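4.2 Serving vessels and the size of the portion

The second group of questions in our survey concerned the vessel from which people eat their small meals between breakfast and dinner. Earlier work on portion size has looked mostly at plates, and mostly at the evening meal. Bowls received less attention, although in the households we visited they were in use at almost every hour of the day. In Plukcombe, where the first part of the study was carried out, many families kept one or two bowls permanently on the kitchen table, and these were refilled by whoever passed by.

We sent the questionnaire to 3,000 addresses and received 1,209 completed forms. From these, 400 households agreed to keep a food diary during August, and 60 of them also allowed a visit at home. The visits were made by Parveen Jafri and one assistant, always between four and six in the afternoon, because the diaries had shown that this is the time when most snacks are taken. The visitor did not weigh the food in front of the family. Instead, the family was asked to serve a snack as they normally would, and the weighing was done afterwards in another room, so that the eating itself was disturbed as little as possible.

We distinguish three kinds of vessel: the flat plate, the shallow bowl and the deep round bowl. The classification follows the one proposed by Yousafzai, with a small change. In the original scheme the soup plate is counted as a bowl, but our respondents nearly always called it a plate and used it as one, and we have therefore moved it to the first group. Cups and glasses were left out, even where they held dry food such as nuts, as there were too few of them to compare.

The results for plates agree with what is known. A larger plate was filled with more food, and the food was spread so that only a narrow rim stayed free. For deep bowls the picture is less simple. When the food was loose and small, for example cereal or berries, people filled the bowl to nearly the same height each time, and the amount followed the size of the bowl. When the food came in pieces – cut fruit, bread, wedges of something baked – the size of the bowl had only a weak effect. It seems that people then decide by the piece, and the bowl is only the place where the piece is put. A single item in a deep bowl was common in the diaries, especially in the entries written by older respondents living alone (see Figure 3).

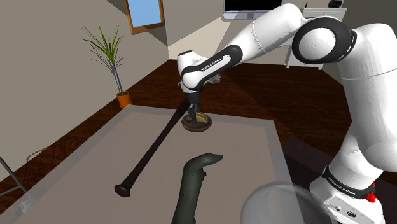

Figure 3. A small yellow food item in a dark brown round bowl.

Does the color of the bowl change how much people take? In our data it had no clear influence once the depth of the bowl was taken into account, although respondents with dark bowls more often described their portion as "small" in the diary.

This last observation deserves some caution. Dark bowls in our sample were also older and heavier than the others, and many of them belonged to the Skomitz series, which was sold as a set with rather deep forms. We can't separate these properties with the present material. A comparison with the lighter Flisel bowls was planned, but only a few of the visited households owned both, and in those households the two were used for different foods. One respondent explained that the light bowls were "for guests" and that she would not think of eating her afternoon apple from them.

The way in which people report a portion is a separate difficulty. In the diary they could choose between a weight, a number of pieces and a free description. Most respondents began with weights and changed to pieces after the first few days. For foods that come in pieces this makes little difference, but for loose foods the later entries are less exact, and we have used them only where a home visit gave us a measured value for the same vessel. The corrected values are the basis for the analysis of meal times in Section 4.3.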